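How to clear a table that has become a dumping ground

By Tymofii Hrynyshyn
Feb 14, 2018

I have read a lot of advice on keeping a table clear and most of it seems to be written by people who own one plate. You are told to buy baskets, then label them. I tried the baskets. I ended up with a table covered in baskets.

The method below is duller and costs nothing. It won't change your life, but you may be able to eat dinner at the table afterwards.

1. Don't start by sorting. Sorting is how an afternoon disappears. Pick the biggest kind of thing on the table and deal with that alone. In our house it's always crockery.

2. Stack bowls by size, widest at the bottom. If a bowl wobbles or sticks, it belongs in a different pile, whatever the maker says about everything nesting. Plastic ones cling together if you put them away damp, so give them a wipe first.

3. Fold any clothes where they lie. The Vidton folding board I was given for Christmas promised a perfect shirt in 4 moves. It was slower than my hands and took up half the table. Sleeves in, bottom up to the collar, done.
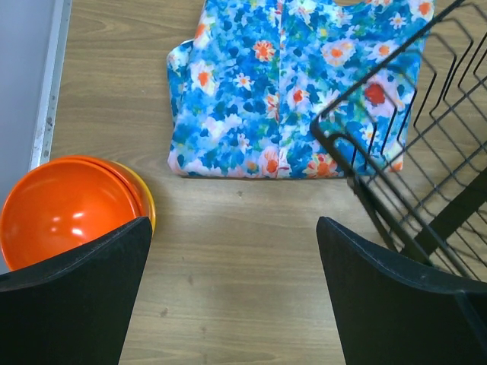
4. Leave the dish rack until last. People tend to move it first as it looks like the worst offender, then they have nowhere to put the wet things. Empty it, dry underneath it, and only then decide where it lives. I don't believe in racks that "double as storage". A rack that is never empty is a cupboard with no door.

5. Carry things away in one trip per room. Clothes go upstairs together, bowls go to the kitchen together. Walking about with one sock is not tidying.

6. Wipe the wood along the grain with a cloth that has been wrung out hard. I've tried Flokent spray on ours and couldn't tell the difference from warm water and a drop of washing-up liquid. Dry it straight afterwards.

The first go took me 46 minutes, including an argument about the folding board. It's quicker now, though I'd be wary of anyone who claims theirs stays clear all week. Ours is usually covered again by Sunday.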